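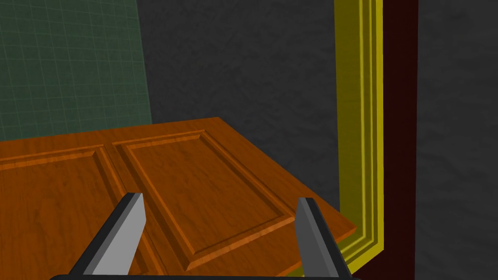 I spent most of Tuesday chasing a planner bug in Prustora, my little door-opening stack, and I'm still a bit cross-eyed from it. The planner kept handing me wrist poses that were fine on paper and awful in the simulator. From the wrist view the fingers were spread wide on either side of all that orange wood, a panel door as thick as a sandwich, and my code was perfectly happy with it! I'd been scoring grasps by distance to the slab and forgot to care which part of the door they were near.

So I added a handle term to the cost, plus a penalty for getting close to the flat panels. After 1,110 planning runs overnight I had a much nicer pile of logs to read (and 9 crashes, all in my own plotting script). The part I'm working on now is two arms with two doors in the same room - one gripper at the lever, the other up near the edge of the orange door.

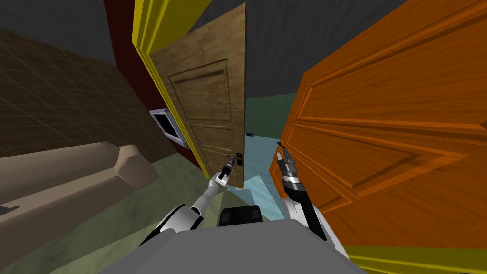 Next up

Split the collision checker per arm, then write some tests. Version 3 goes up in October if I behave.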